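3.2 Where we ran the lessons

I'll be upfront: we picked Sorrentino for our solfège sessions mostly for its quiet rooms. Rongrong Deng taught both groups there in August, and I sat in on every melody-reading lesson I could (so much fun!).
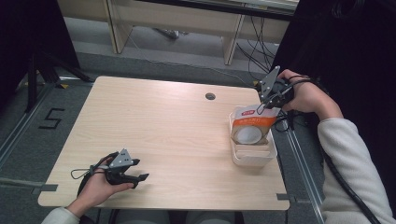 Figure 2. Light wood-grain table with white tray and packaged tape roll.

We used 300 short melodies from the Tikitz set, all stepwise, no leaps bigger than a third. Kids sang each one cold, then again after clapping it. Yiran Dong scored the recordings, and we talked through the odd ones together.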